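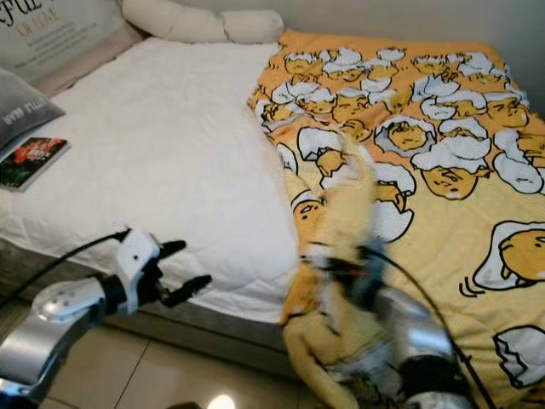
I have wanted a silly bed since I was about nine, and now I have one! The egg yolk comforter finally came out of its bag in February and I can't stop going in to look at it. All those sleepy little faces in their cracked shells, every one of them as keen on mornings as I am.

My friend Ngan-ling Yen found it at the Flillby market, barely used, and rang me from the stall (yelling, mostly) to ask if I wanted it. Yes! The rest of the bed is much more sensible. There's the white quilted mattress protector, which is so puffy I'd happily nap straight on it, and the long cream bolster across the top. I pinch mine in the middle so there's a dip for my neck. Try it, it's lovely.

The grey pillow stays on the left, in front of the big print I still haven't hung. I've had the hooks for 2 months. I quite like it leaning there though, and the colours go so well with the orange and yellow that I may leave it.

A few washing notes, as my sister in Orholm asked. Cold wash, gentle cycle, inside out so the print lasts. Mine takes 120 minutes on the line on a breezy afternoon and far longer in the bathroom. I give the protector its own load, or it hogs the whole drum and comes out in a lump.

Next up is a reading lamp, and then I'm starting on the pile of books that keeps migrating onto the bed. The current one is 400 pages and I'm up to page 200, reading two chapters a night before I nod off with the eggs.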